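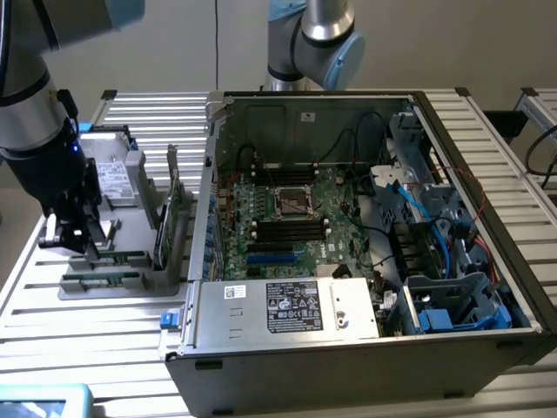
## Re: [Sernow-list] Putting a Dell tower back together, what goes in first?

Hello everyone, and a special hello to the new folks who joined after the Zama swap meet,

I have been meaning to answer this one since it landed in my inbox, and then the garden got hold of me, and then the taxes did, and now it's a good deal later than it should be. I'm quoting the original so that nobody has to go digging through the archive for it.

> Hi all,
>
> I have an old Dell tower I took apart last winter so I could clean it. I meant to put it back together the same weekend. Ha! Now it's March and I have a case, a box of parts and not much memory of what came out when. The processor is out, the memory is out, the hard drive is out. I still have the power supply in there because I was too chicken to touch it.
>
> My questions are pretty basic. Do I stand the tower up or lay it down? Which part goes back first? And how hard am I supposed to push on the memory? I pushed pretty hard on one stick and it made a creak I did not like, so I stopped.
>
> The machine isn't worth much but it has been a good one and I'd like to see it running in the spare room again.
>
> Thanks from a nervous beginner in Tratcombe

Dear nervous beginner, you are in very good company. I once left a tower in pieces so long that I forgot I owned it and bought most of another one. You stopped when you heard a creak, and you left the power supply alone, so I'd say your instincts are fine.

First, lay it down. Put the tower on its side with the open side facing up, so you're looking straight down at the motherboard. Everything you're about to do goes easier that way. You push down toward the table instead of sideways, and if you drop a screw it lands somewhere you have a chance of seeing it (under the board, most likely, but you'll hear it rattle). Unplug the power cord before you start. I know you know. I say it to myself out loud every time anyway.

Before anything goes in, get the parts out of that box! I like them standing up in a tray with slots, with the hard drive on its end at the back where I can read the label and the little green boards in front of it. If you don't have a proper tray, a dish rack with a clean anti-static bag over each part works nicely. What you don't want is the memory sliding around in the bottom of a carton with the screws. Pick the boards up by their edges and keep your fingers off the gold contacts.

The processor goes in first, while there's still plenty of elbow room. Lift the lever, open the metal frame, match the little triangle on the corner of the chip to the one on the socket, and lower it straight down. It should settle under its own weight. If it doesn't, lift it out and look again, and please don't press. Then the frame comes down and the lever comes over, and the lever *will* feel stiffer than you'd like. That part is normal and I still hold my breath for it.

Next comes the memory. I'd do it before the heatsink if your cooler is one of the big ones, as you'll want the room for your knuckles.

- Open the white latches at the ends of the slot.
- Find the notch along the bottom edge of the stick and line it up with the bump in the slot.
- Set the stick in square, then press on one end until it clicks, and then the other.
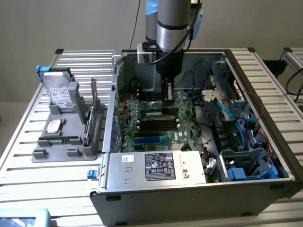
Now about that creak. The board flexes a little when you press on it, and an old board can be quite talkative. What matters more is whether the stick was lined up to begin with. Take it back out, have a look at the notch under a good lamp, and try again with your thumbs right above the ends. The latches should come in by themselves. When they don't, the stick is usually backward. I have done this on machines I've owned for years, with my glasses on.

If your case is laid out like most of the Dells I've worked on, leave the power supply exactly where it is. You can reach the memory without moving it, and there is nothing inside that metal box any of us needs to see. Just tuck its cables up and away so you aren't fighting them the whole time. A loop of soft ribbon does the job.

Then clean off the old thermal paste, put on a small fresh dab, and mount the heatsink, tightening the screws a bit at a time in a crisscross. I use the Sotiropoulos paste, order number 2277 in their catalog, only for the reason that I bought 3 tubes of it once and am still going. Any decent paste will do you fine.

The hard drive goes in last, into the cage. Plug in the data cable and the power cable, give both a gentle tug, and then go make a cup of coffee before you switch on. I mean that about the coffee. I've caught more unplugged fan cables on the walk back from the kitchen than I ever have at the bench.

For the first start I leave the side panel off and the screws in a saucer. If it beeps at you, write down the pattern of beeps and post it to the list, and somebody will know it. If it does nothing whatsoever, check the small power plug near the processor, the one everybody forgets.

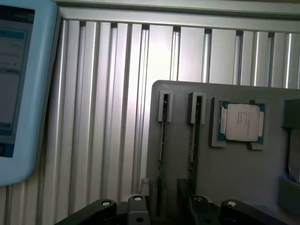 Can I start it with only one stick of memory in?

One stick is plenty for a first try, as long as it goes in the slot your manual lists first. Once the machine starts on that one, shut down, unplug, and add the next. It's slower going, but if a stick is bad you'll know exactly which one it is.

One more thing while I'm here. I went looking for the slot order chart I used to send around, and it's in the archive as message 321, with a correction in the reply right after it. Please use the corrected one! I had two slots swapped and it cost somebody an afternoon, for which I am still sorry.

I have a spare set of drive screws as well, in a jar that must hold 1000 of everything, and I'll happily drop a few in an envelope for anyone who writes me off-list. Let us know how the Tratcombe tower gets on, and do tell us what color the startup light is, because on the older ones it means something.

Warmly, and with thermal paste on my sleeve again,

your long-winded friend at the Zama end of the list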